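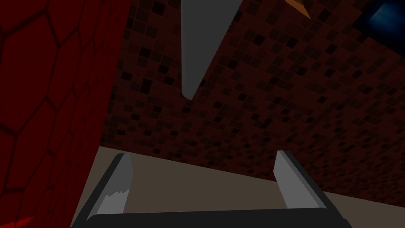
Bring Back the Short Album

The new Jernitstead record runs 15 tracks, and I have yet to finish it in one sitting. I like the band. I saw them at Grimside when the room held 194 people and the set lasted barely half an hour, and I remember every song.

Long albums pay better now. Each track is another chance at a stream or a playlist spot, so labels ask for more of them. Dutent has put out 2 deluxe editions this year, both padded with demos and a remix. I doubt many fans play the extras twice.
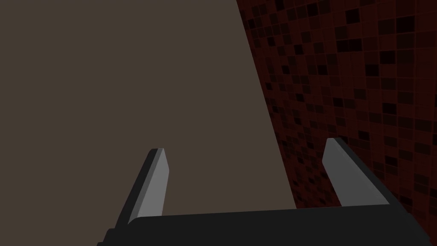

Dark red mosaic tile.

A short record makes a band choose. The weak song gets dropped, or it goes on a B-side where the people who care can find it. Jaramillo did this last September with eight songs in 26 minutes, and I still play it most weeks.

I know the argument that listeners can skip what they don't like. I do skip. But the order of songs used to be part of the work, and I'd like bands to have the nerve to hand over a record that is meant to be heard from start to finish.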